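Search this site Go Advanced search
Print this article | E-mail this article
August — Fabian Oberholzer, Selina Pichler, Kamala Kurian

4. Where people put things down: litter and the last fifty steps

4.1 Background to the count

Most of the earlier work on street litter looks at bins. How many, how far apart, what color. We started there too and the bin maps for Nollitz told us very little. Streets with a bin at each end were as dirty as streets with none. So the second season went to the walkers and what they carried, and this section covers that part only. Bin spacing is in section 3.

The survey ran on market days, Saturday mostly, along the river path and the two streets that feed it. Observers sat on benches with a tally sheet. No talking to anyone until after the item was gone, one way or the other. In all 3680 items were followed from first sighting to wherever they ended up. Of these 400 were left somewhere other than a bin, and 396 of the 400 could be placed on the map. The other four were lost when a sheet got rained on.

Two things stood out early. First, people do not drop things in the middle of a path. They set them down. Walls, window ledges, the flat top of a utility box, the rim of a planter. Kasten coded these as "placed" as against "dropped" and the placed group was by far the larger. Second, a placed item draws more. One cup on a ledge at nine in the morning, a row by noon.

4.2 Nesting

We use "nested" for any item put inside another item, and "single" for an item standing alone. The terms are ours. Kälin had used "stacked" in the pilot but stacked suggests one on top of the other, so we changed it halfway and recoded the old sheets.
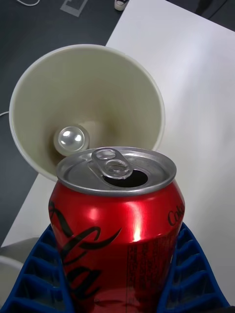
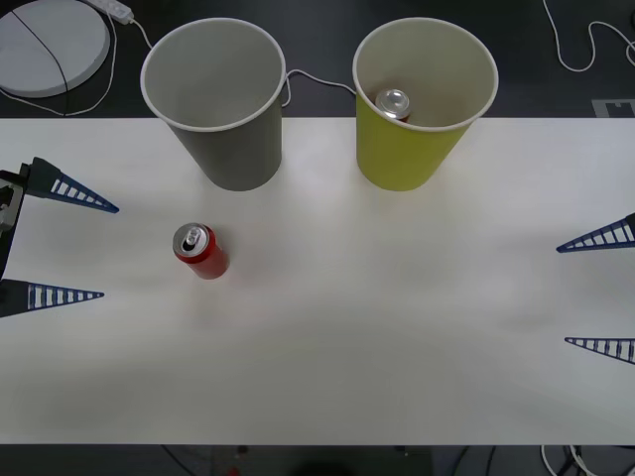

Figure 4. Nested and single items (lower picture); drinks can, top view (upper picture).

The coding rules took longer than the counting. What to do with a bag holding a bag, for one. We called it nested if the inner item could be seen without touching anything, otherwise single. A can standing inside a paper cup with its lid still in view, as with the yellow-green cup in Figure 4, is nested and counts as two items at one spot. The gray cup next to it is single. So is the can standing on its own in front. Observers disagreed at first on gaps — how close do two singles have to be before they are a group? We settled on a hand's width, which is crude but everyone has a hand.

Opened and unopened drinks were kept apart. An opened can was a candidate for litter, an unopened one was shopping and did not go on the sheet. From a bench you can't always tell. Pichler went through the doubtful cases at the end of each shift and threw out the ones where neither observer was sure.

Nested items turned up most at the ends of walks, near the car park and the tram stop. Very few on the bridge. Our reading is that people tidy up as they go, put one thing in the other to free a hand, then run out of path. The tidying is real and it makes the final pile look neater. It does not seem to get the pile any closer to a bin. Itier argues the opposite for picnic sites, but picnic groups sit still for an hour and have bags with them, so teh two cases may not compare well.

4.3 Short interviews

Up to 33 people per street agreed to a short talk after the item had been left. Many said they had planned to come back for it. A fair number said someone would be along to pick it up, which in Nollitz is true, the sweepers pass before dark. A few were annoyed to be asked. Kurian's notes have a useful group we did not expect: people who thought the ledge was where such things go, as there were things on it already.

No questions on age or income. This was a mistake and we would add them next time.

4.4 Limits

Market days only, dry weather mostly, one town. Observers knew what the study was for. The hand's width rule was never tested against any other distance. Also the tram stop was moved by one block in the last weeks of the season and the map does not correct for it, so the cluster at the north end is probaly two clusters laid over each other. Doležal's method for shifting stops could be used here but needs hourly counts and ours are by half day.

Night items were not covered at all. What we found on ledges at the start of a shift was cleared before counting began, and weighed but not sorted. The weights are in the appendix.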